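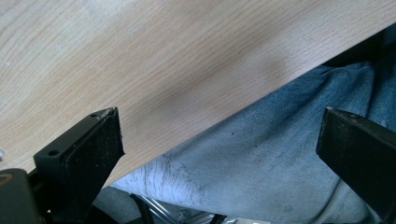 Faded denim at a pale wooden table.

Octavio Garrido spent most of December looking for a soap dish. His old one, a flat ceramic saucer, left the bar sitting in a puddle, and he was throwing away soap half used.

The one he settled on comes in two parts. A lime-green tray sits on top, with small slots or ridges in its shallow middle, and a thicker white base goes underneath. He keeps it by the kitchen sink and moves it to the table when he cleans it.
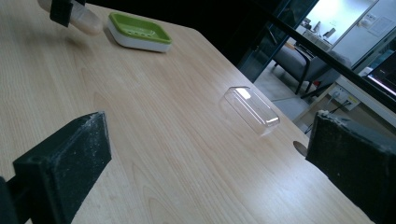

Cleaning takes him 2 minutes on a Sunday. He lifts out the soap, runs the tray under warm water and goes over the middle with an old toothbrush. Then he wipes the table, which marks easily, and leaves everything there to dry.

Lorena Rivadeneira, who runs the housewares store Vallell, sold 835 soap dishes last year, up from 200 the year before. She puts the change down to customers going back to bar soap. Most ask for a bright color, she said, and some come back for a second one for the shower.

Her own advice is to buy a dish a little longer than the bar and to rinse it before the residue hardens. Vallell will start carrying a smaller size in the spring, meant for guest soaps and the ends of old bars.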